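Mowat Tray Library opens for Christmas bookings

Oct 31, 2023

I've been busting to share this one! The Mowat Tray Library is now taking bookings for the Christmas season, so if you've got a fete, a street party or a big family lunch coming up, come and borrow your serving trays from us instead of buying a stack of flimsy ones that end up in the bin.
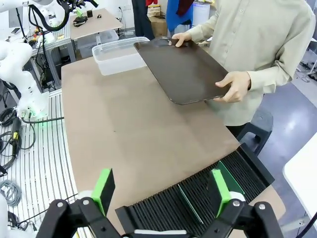

By the Olteo media desk

We started lending in May out of the old Jivell hall, and I'll admit I thought we'd be lucky to get a few cake stalls through the door. Well! We've lent out 1644 trays and had 1642 of them come home again. (If you've got the other 2, no hard feelings, just drop them in the returns tub.)

Borrowing is free for schools, sporting clubs and neighbourhood groups. Everybody else pays a small deposit, which you get back when the trays do. You can keep them for up to 8 days, and that gives you a bit of breathing room after a long weekend. 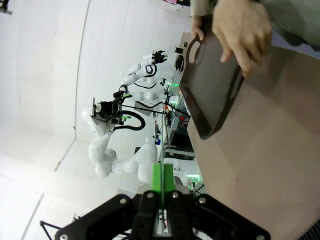
Please give everything a wash in warm soapy water and a proper dry before you bring it back. No steel wool, please, it ruins the finish. Scrape off candle wax if there's been any, and tell us about cracks so we can take that tray off the shelf.

Our second pick-up point, at Idar, opens with the Christmas bookings too, which will save the folks out that way a long drive.

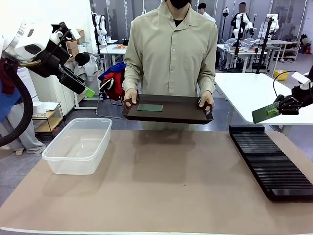 Colours are first in, best dressed, so if you've got your heart set on a matching set for the table, book early. Forms are at the front counter in Mowat and at both pick-up points.

Media enquiries: Olteo media desk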